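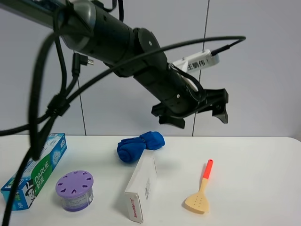

贴标签这件事，我是搬家以后才认真做的

七月搬的家。箱子是搬家公司给的，统一的黄纸箱，封口以后长得一模一样。我当时用圆珠笔在侧面写了“厨房”“书”“杂”，写“杂”的最多。到了新家，师傅把箱子摞成两排，有字的那一面大多朝着墙。找电饭锅内胆找到晚上九点多，最后在一个写着“书”的箱子里找到了。

那天之后我开始给家里的东西贴标签，断断续续贴了一个夏天，现在基本定下来了。把过程记一下，主要给自己以后换纸、换机器的时候看。

先说机器。我买的是 Minetti 的手持标签机，662 元，比我原来想花的多。便宜的也看过，有一种要连手机才能打，打一张标签得先开蓝牙、等应用启动、关掉一次弹窗，我知道自己用不了几次就会扔进抽屉。Minetti 这台带键盘，开机就能打，拼音输入有点笨，词库很小，“酱油”能出来，“豆豉”要一个字一个字选。屏幕没有背光，在储物间里看不清，得拿到走廊上打好再回去贴。

纸带用的是 Cekonero 的，宽的和窄的各买了一些。宽的贴箱子，窄的贴瓶罐和插头。原装纸带也用过一卷，背胶太薄，贴在塑料盒上过几天角就翘了。Cekonero 的胶厚，缺点是撕下来会留印，用风油精擦能擦掉，擦完要再用清水过一遍。

字号试了很久。刚开始我喜欢把字打得很小，觉得秀气，一条标签上写好几样东西，比如“针线、纽扣、备用拉链头、卷尺”。贴完站在柜子前面一看，什么都读不出来，每次都要蹲下去凑近。后来改成一条标签只写一个词，最多四个字，字号开到最大。那个盒子现在就叫“针线”，卷尺挪去了工具那一层。
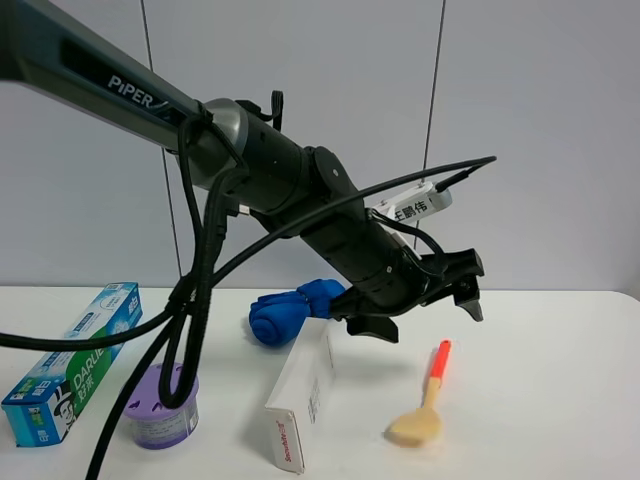 颜色我也走过弯路。有一阵子迷上透明底的纸带，网上的图很好看，贴在玻璃罐上像直接印上去的一样。问题是罐子里装了东西以后，底色就是里面东西的颜色，黑字贴在黑米罐上等于没贴，贴在红豆罐上勉强能认。我还买过一卷浅灰底白字的，更看不清，用了几条就收起来了。现在的规矩是底色和字色必须拉开，上面那张图里两种都有：深灰色的管子上印着白色的 PiPER，白色的小盒子上是黑色的汉字，一眼扫过去都清楚。我家照着这个分，深色的箱子和电器用黑底白字，其余一律白底黑字，别的颜色不再买了。

位置也有讲究。抽屉贴在拉手正上方，收纳箱贴在短边，因为上架以后朝外的总是短边。玻璃罐我一开始贴盖子，后来有一次同时打开好几个罐子，盖回去的时候全乱了，小苏打和淀粉换了位置，那天的饼没法吃。从此罐子的标签只贴罐身，盖子上什么都不写。冰箱冷冻层不用标签机，用美纹纸和记号笔，写上名字和放进去的月份，吃完撕掉，省纸带。美纹纸要在袋子还干的时候贴，从冷冻层拿出来再补，怎么都粘不住。

药箱是最后弄的，拖了很久。过期的清出来一大袋，剩下的按用途分成几个小格，标签上写“退烧”“肠胃”“外用”，不写药名。药名本来盒子上就有，要紧的是半夜起来能一下子拿对格子。说明书用橡皮筋和药盒捆在一起，以前我老是拆了盒子就把说明书扔了，吃之前再上网去查剂量，查出来的各说各的。

再说电线。这一块花的时间比其他加起来都多。旧家的电视柜后面有一团线，从住进去那天起就没有理过，搬家的时候整团塞进了袋子，到新家又整团倒出来。里面有不少适配器我已经不知道是配什么的，外形差不多，电压不一样，不敢乱插。我用了一个下午，一根一根对着机器背面的铭牌认，认出来的马上在两头各贴一张，认不出来的单独放一袋，写“未知”，定个期限，过年之前还没用上就处理掉。
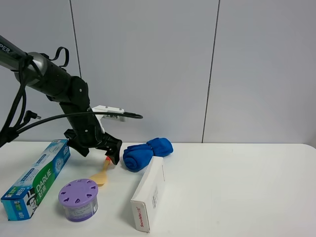

线一多，插头就容易悬在半空。

两头都贴这一点很重要。只贴插头那头的话，站在设备这边还是不知道手里拿的是哪根，得顺着线一路摸过去，摸到一半在桌子后面就断了线索。线上的标签要对折贴，像一面小旗子，留出的尾巴不用太长，太长了会和旁边的线缠在一起。路由器那根我写的是“网，勿拔”，因为有一次吸尘的时候把它当成台灯拔了，正在开的会直接断掉。

书架没有贴。试过给每一层写类别，小说、菜谱、工具书，贴上去的第二天就想撕。书脊上本来就有字，再加一层字显得很吵，而且我看书没有规矩，刚看完的随手往哪儿一塞，标签反而成了错的。书架是 Daven 的，758 元，层板可以调高低，我按开本大小排，找起来没什么困难。衣柜也没贴，只在换季的真空袋上写了“冬被”和“毛衣”。

储物间里添了一组架子，951 元，在 Ó Gríofa 家居店买的展示品，有一条腿上有划痕，店里给便宜了 76 元。我把划痕那一面转到里边去了。架子比想的要深，一层可以前后放两排箱子，后排的标签就看不见了。解决办法是在架子立柱上再贴一张，写明后排是什么，箱子换了位置，立柱上的也要跟着换。这一步我经常偷懒，上个月找露营灯的时候就又翻了一遍。

也有一些东西我特意不贴。餐桌和书桌的桌面上不放任何带标签的盒子。以前书桌上摆过一排小抽屉，回形针、邮票、电池，都写得明明白白，坐下来眼睛老往字上跑，写东西写不进去。现在全收到旁边的柜子里，桌上就留当天要用的，晚上收掉。擦起来也快，一块湿布从左抹到右，再用干布过一遍。白色的台面尤其要勤擦，酱油和茶渍留一夜就会有印，牙膏可以擦掉一部分，擦多了会失去哑光的质感，变得一块亮一块不亮。

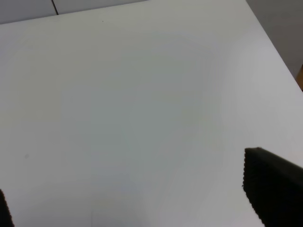 白色台面，后面是浅灰色的墙板。

家里别人对这件事的态度一开始不太积极。有人觉得像住进了仓库，还有人把糖罐上的标签撕下来贴到了我的水杯上，现在还在那儿。后来我出门一个星期，回来发现东西基本都在原处，剪刀也在写着“剪刀”的那个格子里，以前这把剪刀是全家最难找的东西。倒是我自己放回去的时候最随便，因为总觉得自己记得住。

纸带的用量，头一个月很快，之后就慢下来了，最近主要是补厨房的，洗得多的罐子标签会发白。热水冲得久了边上会进水，贴之前拿酒精棉片擦一遍罐身，能多撑一阵。还剩一卷宽的和半卷窄的，窄的先用完再买。

下次想弄的是阳台那一排花盆。标签纸怕晒，可能要换成插在土里的小牌子，用铅笔写。薄荷和留兰香我到现在也分不清，等写牌子的时候再去查。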